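Projektbericht: Vom Bestellzettel zum Webshop

Modul Digitale Geschäftsprozesse, Gruppe 2

1. Ausgangslage

Die Firma Jasance verkauft Sportbekleidung an Vereine und Schulen. Bestellungen kamen bisher per Telefon, per E-Mail und auf einem Papierformular, das die Vereine selbst ausdrucken mussten. Im Innendienst wurden alle Angaben von Hand in die Warenwirtschaft Letum übertragen. Dabei gab es immer wieder Rückfragen zu Größen und Rückennummern.

Unsere Aufgabe war es, den Bestellablauf aufzunehmen, Schwachstellen zu benennen und einen Vorschlag für einen einfachen Webshop zu machen. Die Produktion und der Versand gehörten nicht zum Auftrag.

2. Vorgehen

Für die Auswertung bekamen wir einen Export aus Letum mit 3.761 Bestellpositionen. Namen und Adressen waren vorher entfernt worden. Jede Position wurde einem Eingangskanal zugeordnet. Bei 609 Positionen fanden wir mindestens eine nachträgliche Änderung, meistens bei der Größe. Den Grund der Änderung hält Letum nur als freien Text fest - eine genauere Einteilung war deshalb nur zum Teil möglich.

Außerdem haben wir den Innendienst befragt und den Ablauf als Prozessmodell gezeichnet. Die erste Fassung mussten wir überarbeiten, weil wir Sammelbestellungen und Nachbestellungen als denselben Vorgang behandelt hatten.
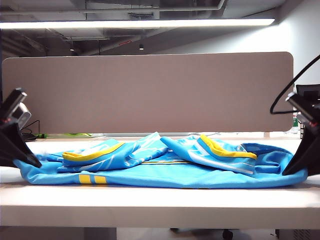
Abb. 1: Hellblaues Trikot mit gelben Ärmelbündchen

3. Prototyp

Der Prototyp besteht aus Artikelseite, Größenauswahl, Mannschaftsliste und Bestellübersicht. Die Mannschaftsliste kann als Tabelle hochgeladen werden. Fehlt eine Größe oder ist eine Rückennummer doppelt vergeben, lässt sich die Bestellung nicht abschicken. Bezahlt wird weiterhin auf Rechnung, so wie es die Vereine gewohnt sind.

Als Shopsoftware haben wir Sotstead und Leclerc verglichen. Leclerc bietet mehr Gestaltungsmöglichkeiten, hat aber keine fertige Schnittstelle zu Letum. Bei Sotstead ist der Abgleich der Artikeldaten vorhanden, die Mannschaftsliste muss als Erweiterung programmiert werden. Wir haben uns für Sotstead entschieden. Die einmaligen Kosten für die Erweiterung schätzen wir auf über 1.480 Euro, Schulung nicht eingerechnet.

4. Offene Punkte

Der Prototyp wurde bisher nur mit Testdaten benutzt. Ob die Vereine die Tabelle ohne Hilfe ausfüllen, ist nicht geprüft. Ungeklärt ist auch, wer bei Jasance die Artikeltexte pflegt - der Innendienst sieht das beim Vertrieb, der Vertrieb beim Innendienst. Das Papierformular sollte in der ersten Saison parallel weiterlaufen. Ein Testlauf mit ausgewählten Vereinen ist für Januar vorgesehen.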